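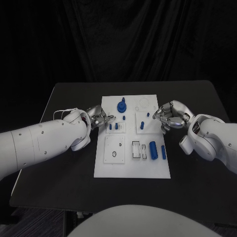
Both arms over the task board, Daltlow open day, Siltby.

Before we ask for money: a visit to the Daltlow open day

Report by Nives Zuccaro, production planning, Stadavow

Our small-parts assembly has been on the list for new equipment for two budgets already, and both times it was moved to the next one. In September I went to the open day of Daltlow in Siltby to see whether a two-armed robot with hands is something we can plan for, or whether we should go on with the simpler idea of one arm and a fixed gripper. I write this report for the people who will vote on the equipment plan, but also for colleagues in other companies who asked me to share it.

I am not a robot engineer. I make schedules and cost sheets, and I looked at everything from that side.
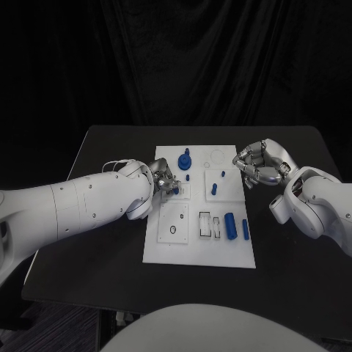
Reading time: 6 minutes

The open day was on a Sunday, so there was no normal production to see. Daltlow has its offices in front and the demonstration rooms behind. Visitors got a time for each room, and in the room with the two-armed machine our group could stay for 15 minutes. This is short, and I advise anybody who goes next time to ask for a second turn, as I did after lunch, when it was more quiet.

The demonstration was set on a black table with a black curtain behind it. On the table is a big white board, and on the board are smaller white plates, blue pegs of different size, two thicker and thinner cylinders lying on their side, and a blue part that looks like a gear. The board also has outlines printed on it. The arms come from the left and the right, and each one ends in a silver hand with metal fingers.

I liked that they chose this kind of work. At fairs I usually see a robot that lifts a box or waves to the public, and then I go home and know nothing about my own line. Pegs and plates are close to what we do with the valve inserts. Our parts are smaller than the thick cylinder and more similar to the small pegs, so I looked mostly at those.

What I asked, and what I was told

My first question was the price, and here I must disappoint the readers. Daltlow does not give a price for the complete station before they have seen the parts and the drawings. I understand this, but for a budget it is difficult. What they do give is a price for a trial: 3,000 euros, for which they take a customer's part, build a simple board for it and run it in Siltby. Travel of our own people is not included, and neither is any special fixture.

My second question was the delivery time. The answer was 6 months from the signed order, if the hands are the standard ones. I would plan with more. When we bought the labeling machine, the supplier's date was correct for the machine, but the guarding and the electrical connection were our own job and we had forgotten to reserve the electrician. The same can happen here.

The third question was about the hands. In a one-arm station with a fixed gripper, the gripper is a cheap part and we keep a second one in the cabinet. A hand with many joints is another story. The engineer in the room said that they advise to buy a spare hand together with the station, or to take a service contract with an exchange hand. In my cost sheet this is now a separate line, and I ask that nobody removes it to make the total look better. A station that waits for a hand costs the same floor space as a station that works.

I also asked who prepares the board when the product changes. For the open day this was done by Daltlow itself. For customers they work with Sandhu, a small workshop also in Siltby, which makes plates and holders from the customer's drawing. A man from Sandhu was present and showed me a price list for standard plates. The plates are not the expensive part. The expensive part is the hours of somebody who decides where each piece has to lie, and these hours would be ours.

What I saw about the space

In our layout drawing we had reserved a place for one arm on a pedestal, next to the test bench. This will not be enough. A machine with two arms takes its width from the elbows and not from the body. When the arms reach to the middle of the table, the elbows stand outside to the left and to the right, and there should be no cupboard and no person there. I measured nothing, because visitors had to stay behind the line, but I asked for the drawing and it has arrived. I will put it in the layout before the next planning meeting.

The cables should also be looked at. There are white cables that go in a loop over the wrist of the left arm. I asked if they are a wear part. The answer was yes, as on any robot, and that they are in the maintenance plan. I would like to see this plan before we sign, not after.

Our floor is painted concrete and the room in Siltby has carpet, which is nice for visitors and says nothing about oil mist. We have oil mist. The engineer wrote this down and promised to come back with an answer about the hands, and until I have it I consider the question open.

Things that are still not clear to me

The speed. I did not take any cycle time home. I was told that an open day program is made slow so that people can follow it, and that numbers are given only after the trial with the customer's part. For this reason I have left the field "pieces per hour" empty in the business case. Last time we filled in a number from a brochure and then we defended this number for a whole year.

The training. Daltlow offers a course, but the course is for the person who programs. We need also something for the shift leaders, who must know when they may open the door and how they start again after a stop. I asked if both can be in one visit to our site, and they will make a proposal.

The second use. Our insert work does not fill a station for the whole week. If we buy the two-armed version, we need a second job for it, and the only good candidate I see is the seal kits. These have soft parts. Everything on the board was stiff, as far as I could tell, so for soft parts I can say nothing yet.

How I would put it in the plan

I propose to divide the request in steps – first the trial, and only after it the station. The trial money can come from this year's budget for studies, where there is still enough left. For the trial I would send the valve insert with its seat, and not the easiest version but the one with the small collar, where our own people also need patience. If it is not possible with this part, it is better to know it for the price of a trial.

For the station itself I would make a reservation in next year's plan and not a fixed amount. In the reservation should be: the station, the spare hand or the exchange contract, plates for the first products, guarding, electrician, training, and the working hours of one technician during the start-up. When I made the list for the one-arm idea last spring, I had only half of these points on it, so the comparison between the two was not fair. I will correct the older sheet also.

We should write the acceptance test into the order. For example, which part, how many in one run, who stands next to it, and what is counted as a stop. Daltlow has a standard text for this, and it is short. I have marked where I think it is too short and will send it around with the layout.

For the colleagues who want to go there: the station in Siltby is a walk from the building, but the last part has no sidewalk, so a taxi is better if it rains. Bring a part in your pocket. I had one of our inserts with me and the talk became much more practical from the moment it was on the counter. More than 5 visitors in my group asked only about the price and left with a brochure.

Daltlow will keep the trial place for us until we have decided. Questions about the cost sheet please to me, and questions about the seal kits also to me, but with a drawing.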